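Events > Sturness Workshop Evenings > Speaker notes

Opening. Good evening, and welcome on behalf of the Sturness shared workshop. This talk reports on the Olach build, a two-armed household robot on a wheeled base. Members began the work in November and it continues at the Breldale unit.

Slide 2. State the budget early. Spending to date stands at £1,725, most of it on motors and the Tzavaras control board. The printed parts number 68, of which 13 have been redesigned. Pause for the parts list to be read.

Slide 3. The first task chosen for Olach is moving a dining chair at home. A person does this with two hands and very little thought – one on the back frame, one on the top rail – and draws the chair out from the end of the table. The robot must find both holds, close on them and pull evenly, keeping its base clear of the table leg.

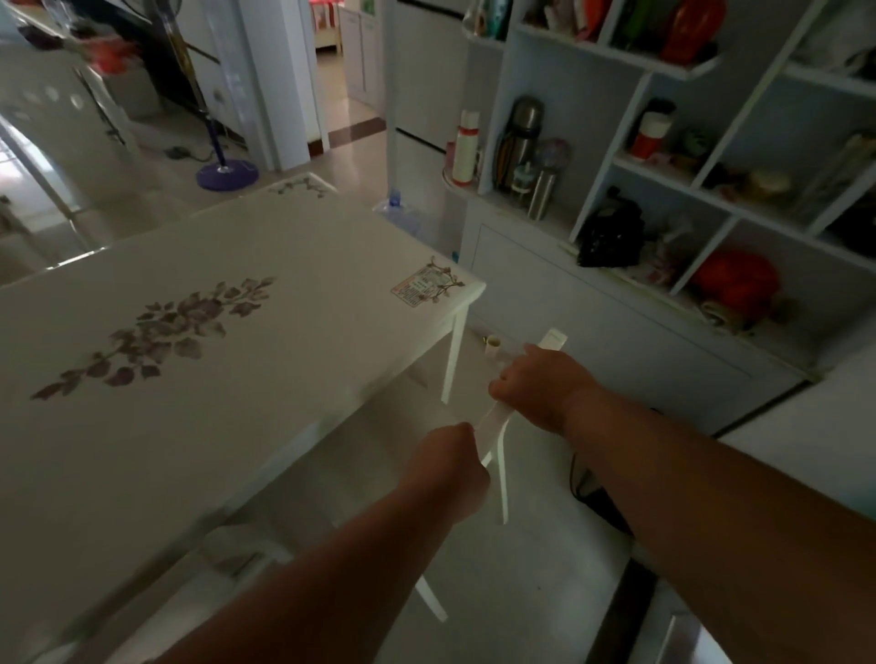

Why does the robot need two arms for this task?
A single arm tends to twist the chair as it pulls, and the base then has to correct the turn. Two arms share the load and keep the chair straight.

Slide 4. Explain the order of work. The grip is tested on the bench first, then with a chair on the open floor, and only then beside a table. The base motors remain switched off during the first 2 stages. The stop button is held by a member at all times.

Slide 5. Tiled floors remain a difficulty for the present wheels. Softer tyres are on order. Invite questions on the wiring before moving to the demonstration bench.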